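Speaker notes – the Numano build, Skekham Shared Workshop
Slot: 20 minutes, with questions taken at the end

Slide 1. Welcome members and guests on behalf of the workshop. State that Numano is a two-arm kitchen bench, built by members on open evenings from November onwards.

Slide 2. Cover the cost briefly. The budget was 610 pounds for the table, mat, wiring and kitchen items. The arms are on loan from Zornedex and fall outside that sum.

Slide 3. Pause here and let the audience look before speaking.

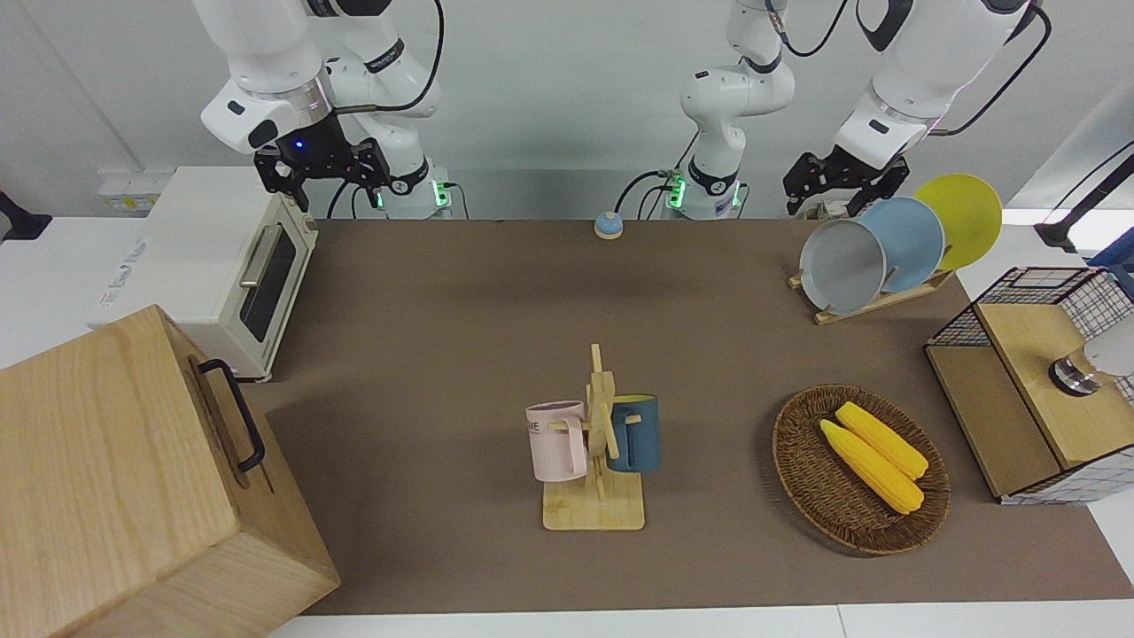 Slide 3: Numano bench, with both grippers empty above the mat.

Both arms are fixed along the back edge, which leaves the front clear for whoever is laying out the objects. Point out the plates in the wooden rack – removing one without disturbing its neighbours is the task members most often ask to try. The mug tree and the toaster oven belong to the next stage of work.

Slide 4. Safety. Members must complete the induction before switching on the bench. No run may exceed 60 seconds unattended. Arthur, the control program, logs every stop.

Slide 5. Invite questions. Sign-up sheets are by the door.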